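Open day at the Neser robotics club, April 5, 2026

So I finally made it over to Neser for the robotics club open day, after missing the one in February (flu, don't ask). I'd been told to come early for parking and I did not come early, so I walked in from the far lot past the Zandetti building and got there just as the welcome talk was wrapping up. Fine by me, I was there for the tables anyway!

The club has 40 students this year, split over a few teams, and each team gets its own room or corner. You just wander. First up was the line-following group, who had a track taped out on the floor and a lot of opinions about wheels. Their best robot is called Govach and it takes corners way too fast. I stayed longer than I meant to because two of the kids were arguing about whether to slow it down or add weight at the back, and I really wanted to know who'd win. (They were still at it when I left.)

Then upstairs to the team I'd come for, the pick-up-and-sort project they call Kaewkla.
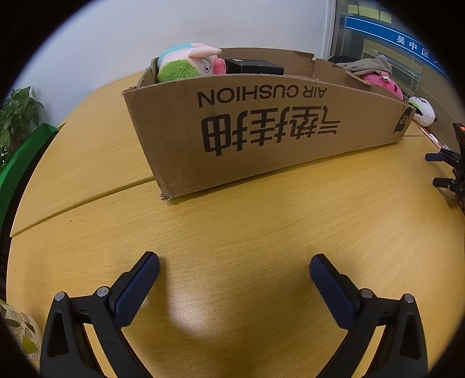 Kaewkla is a student project about teaching a machine to grab things by showing it, over and over, how a person would do it. The students take turns doing the same small job by hand with a gripper tool, and all those tries get saved and used for training later. They're at 900 tries so far and want 3000 before the end of the school year, which sounded like a lot of evenings to me. Soft stuff is what they're into right now, and I can see why. A plush toy with green fur and a pink snout is a whole different problem from a little black box with straight sides, and the two of them were right next to each other in the same cardboard box. The finger pads have a texture to them, and I got a long and very happy explanation about grip that I followed maybe half of.

I asked if I could have a go and they said sure! It's harder than you'd think. You keep wanting to turn your wrist like you would with your own hand, and the student coaching me kept saying "slower, slower." I did 2 tries and I'm told neither of them will be used, haha.

Snacks were in the hallway, good dumplings, weak coffee. There was a sign-up sheet for the summer group by the stairs and it was filling up fast, so if your kid is interested, write to the club soon. I put my nephew's name down and still have to tell him.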